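Workshop notebook, February, first thing, kettle on

Picking up where I left off with the dating workshop, the evening one we run in the back half of the Kowalchuk building. I want to get this down while it's still fresh, and so that whoever takes the next group doesn't have to start from my scribbles on the flipchart (which I can hardly read myself).

The session was the one on first messages and who should send them. I had planned to spend the first half on profiles and the second on messages, but the profiles ran away with us, as they always do! People love talking about what they wrote and why, and I hadn't the heart to cut them short. So messages got squeezed into the last part, and I'd swap the order next time.

The feedback forms from the Clandura course are all in now, 466 of them, and I've been reading them in batches with my tea. The same worry comes up over and over: "If I show I'm keen, will I put him off?" It is worded a dozen ways but it's the same thing underneath, and I do feel for them, having spent a good part of my own twenties staring at a phone and counting hours before I'd let myself reply. I'd like us to give it a proper slot of its own, early on, before anyone has got tired.

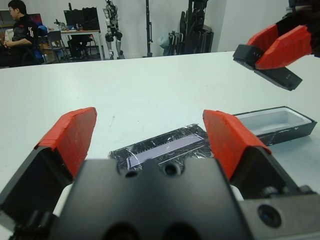 How long should you wait before answering a message from someone you like? Answer when you've read it and have something to say, whether that's in five minutes or after supper, and leave the counting out of it.

That is more or less how I put it to the group, and there was a bit of grumbling from the ones who had read the old rule about waiting twice as long as he did. I asked them how they felt when somebody did it to them. Quite a long quiet after that, and then a very good conversation, the best of the evening I think.

The role play went less well. I had them in groups of 4 and it was too many — one pair talks and the other pair watches and gets the giggles. The Cisberg lot did it in twos and said it was much easier, so twos it is from now on. Also the card with the shy-but-interested man on it needs rewriting, he comes across as plain rude and everybody wanted to leave him at the bar.

Still to do: ask Beltska whether we can have the bigger room in spring, with the softer chairs if they're going. Type up the list of opening questions people brought in (the one about the worst holiday they'd ever had got a proper laugh and I want to keep it). Move the piece on second dates to week 2, where it can follow on from the messages, and find something gentler for the closing exercise, as writing a letter to your future partner made two people rather weepy and we had to stop and find the tissues.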